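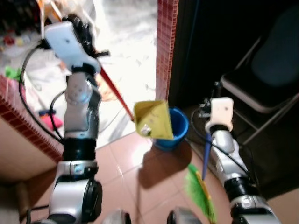
4.3 Sweeping glazed floor tiles

June
By Ustton Product Documentation

Applies to the Flavine long-handled dustpan and hand brush, and to glossy ceramic tiles with grout lines.

1. Stand the bucket on the floor within reach of the area to be swept.

2. Hold the dustpan by its long handle. Check that the handle is fully seated in the pan before use.

3. Hold the brush with the bristles pointing down. Use light pressure. Splayed bristles pass over grit in the joints.

4. Sweep along the grout lines first, then across the tiles, towards the bucket.

5. Lower the open side of the pan flat to the floor and brush the sweepings in. Draw the pan back 15 mm and repeat until no line of dust remains.

6. Tilt the pan back before lifting it. Empty it into the bucket.

CAUTION: Do not drag the pan across glazed tiles. Trapped grit will scratch the surface.

NOTE: Fine dust is hard to see where the floor reflects light. Check the area from a second direction before putting the tools away.

NOTE: The handle is 627 mm long. Where more reach is needed, fit the 758 mm handle (see 4.5, Spare parts).

7. Rinse the pan and brush in clean water. Hang both to dry with the bristles clear of the wall.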